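Procurement of handheld gripper equipment

Handheld gripper equipment is bought by laboratories, care providers and technical colleges for recording manual tasks in ordinary homes. Planning for such a purchase normally covers the tools themselves, spare parts, storage and staff time. The Kekadden scheme, set up in Granbridge to coordinate buying among small institutions, treats these as four separate budget headings.

Under the scheme, members order through a shared catalogue held by Luvico. The catalogue lists 557 parts, of which 37 are classed as consumable, among them finger pads and pivot screws. Finger pads are budgeted by the year – housings and linkages are budgeted over the life of the tool.

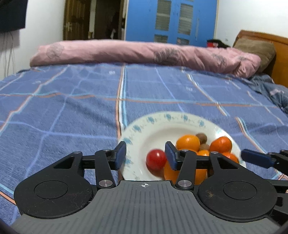 How many spare finger pads should a first order include?
The scheme advises two full sets for each gripper, with a further set ordered once the first has been fitted.

Household items used in the tasks, such as crockery and bedding, are charged to running costs. Members may claim up to 200 pounds a year for them without separate approval. Larger claims are considered at the November budget meeting.

Oei, a supplier of padded carrying cases, joined the catalogue later than the other firms. Its cases are listed under storage and may be ordered singly. The current price list is dated 24 September 2024.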